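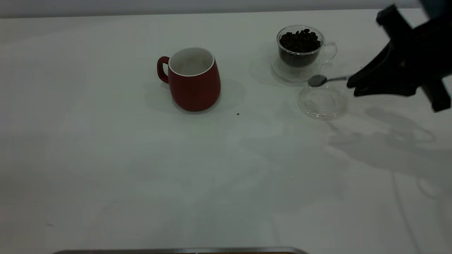 My first winter in Kinham

When I moved to Kinham, people warned me about the summer. They told me about flies, about hats, about never leaving milk in the car. I bought two hats. Then July came and I was colder inside my own house than I have ever been in my life.

In my old country the winter is outside and the house is warm. In Kinham the house is made for the other season. My bedroom has one window which does not close fully, and the floor is bare boards with air coming up between them. I was paying $400 for one quarter of electricity and still wearing a coat to brush my teeth.

My neighbour Razia Ghauri taught me how to live with it. First, you do not heat the house, you heat one room. You choose it in autumn and you move your life there, the books, the radio, the ironing. Second, you roll an old towel and put it along the bottom of the door. She has a special long cushion for this, filled with rice, and she calls it the sausage. Third, soup. She makes hers with red lentils and a lot of lemon, and now I make it also, although mine is thinner.

I also learned to drink tea at the wrong hours. At home we had tea after the meal and that was all. Now I have one at six in the morning, mostly for holding, and another before bed.

What surprised me is the colour of the mornings. The frost stays on the football oval until nine or so, and the magpies walk on it like they are inspecting it. I walk 15 minutes to the bus and my neighbour Daniyal Kiani passes me in shorts. He wears shorts every day of the year - I have stopped asking.

This winter I have bought wool socks and curtains with a lining. The window is still open by one finger. The agent says he has written it down.

Comments

Shazia Rizvi
The rice cushion works! Put lavender in it too, it keeps the moths away.

Adeel Sial
$400 is not bad, ours was 600 last year with three kids in the house. Ask the agent again in writing.

Fidel Barrientos
Could you please post the soup recipe? How much lemon?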